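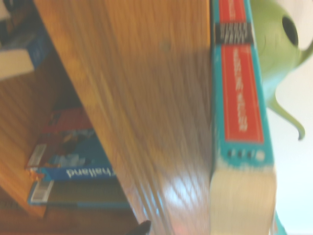 *Page last changed: June*

## 4. Waiting, dropping in and giving way at the Dranelby pump track

Anyone who has spent a Saturday at a pump track will know that a good deal of the day goes by standing still. Riders lean on their bars, chat, tighten an axle nut, watch the person ahead of them and then, by some signal that is often very hard for an outsider to catch, roll in. In this section we take a slow look at that waiting, and at how riders of quite different ages and abilities sort out whose go it is when there is no marshal and no painted queue.
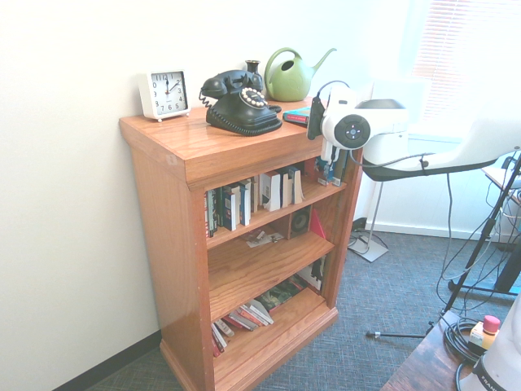 **Florencio Montes and Albane Hervieu**

### 4.1 The track and its riders

Dranelby is an asphalt loop with two start mounds, built by Kumomgate and looked after by the local club. The older mound faces the car park and is the favourite of parents with small children on balance bikes (the shade helps, and so does the tap). The newer one, which everybody calls the Garrido end, is steeper and draws the BMX riders and a handful of scooters. We interviewed 21 riders, 19 of whom used both mounds, and we logged 2,000 separate drop-ins from the grass bank between them. We are very grateful to Leire Sarmiento, who sat through more of those afternoons than we had any right to ask. 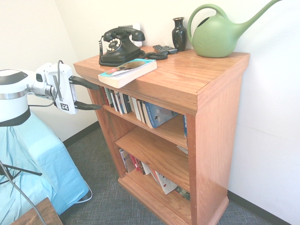 **Figure 3.** Bookcase top with rotary telephone, paperback and two remote controls.

### 4.2 How a turn is claimed

We had expected riders to talk about order of arrival, and a few of the younger ones did. Most, though, described something looser and kinder than that. A front wheel nudged over the lip of the mound counts as a claim; a foot on the ground behind the lip does not. If two wheels go over together, the rider with the slower lap is usually waved ahead and given a long head start, so that the quicker one is not stuck behind them on the second berm. One rider put it to us this way: "You let the little ones go, and then you count to ten - properly, no cheating." 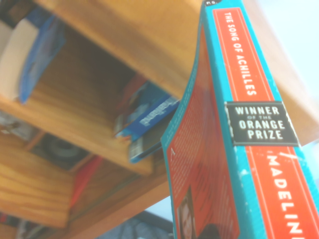 Head starts of this kind were much more common at the older mound, where the lines are mellow and there is little to lose by hanging back. At the Garrido end the count was shorter, and riders told us they went by the sound of tires on the far berm instead. Miranda's earlier notes on dirt jumpers record a similar habit of listening, and it would be well worth someone comparing the two surfaces. We come back to sound in Section 5, along with the trickier matter of what riders do when a skateboarder joins the line.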